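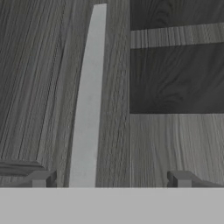
Bom dia, gente! Voltei com a saga do caderno de receitas da minha avó, que prometi contar em agosto e fui deixando, deixando... Peguem um café porque vai ser comprido, como sempre (quem me segue já sabe).

O caderno tem 70 páginas e quase nenhuma receita completa. Minha avó escrevia só o que tinha medo de esquecer. O resto ela sabia de mão, então tem página que diz "farinha até dar ponto" e mais nada. Que ponto, vó??

Comecei pelo bolo de fubá, que eu achava o mais fácil. Ela anotou 300 g de fubá, quatro ovos, "leite do copo azul". O copo azul quebrou quando eu tinha uns nove anos! Liguei pra minha mãe, que jura que era um copo grande, e pra minha tia, que jura que era pequeno. Ficaram as duas sem se falar até o almoço de domingo.

Fiz com o copo grande. Virou pudim. Um pudim gostoso, até, comemos tudo com goiabada - mas bolo não era.

Aí entrou na história a Tassanee Phetsri, minha vizinha de porta, que cozinha que é uma maravilha e me emprestou a balança dela. Ela leu o caderno inteiro sentada na minha cozinha e reparou numa coisa que eu nunca tinha visto: os numerozinhos no canto das páginas são preços. O do bolo é 371, e a gente ficou um tempão tentando adivinhar de que moeda, de que ano.

Segunda tentativa, copo pequeno e forno mais baixo: a casa inteira cheirou a erva-doce e eu chorei um pouquinho em cima da forma, confesso. Ainda falta alguma coisa na casquinha. Minha mãe acha que é banha no lugar da manteiga, e eu acho que ela tem razão, mas não contem pra minha tia.

Semana que vem tento a rosca de nata, que no caderno tem três linhas e uma mancha enorme bem em cima da quantidade de fermento. Se alguém aí tem uma receita de rosca de nata de família, dessas que crescem de um dia pro outro na geladeira, me manda, por favor! Respondo todo mundo, só demoro um tantinho. Beijo grande e bom fim de semana 💛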